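**Wiping down the mat between cloth runs – how often?**

Posted by Zein_bench

We have two arms sorting a pile of cloths in an open-front cell. Our written rule says to clean the mat every 32 runs, but specks build up sooner. Is there a usual practice? 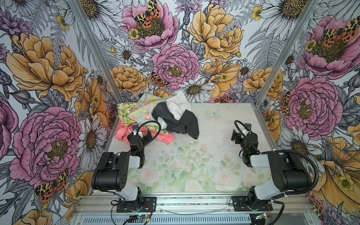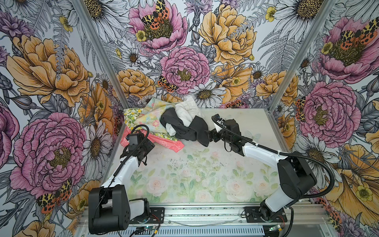

I'd also like to know if the arms must be powered off for a quick wipe.

**Qusai Khalaf**

Yes, power off and lock out before any hand goes in. Then clean by condition – if you see debris, wipe it and log it.

**canport4**

we do ours at lunch, never had a problem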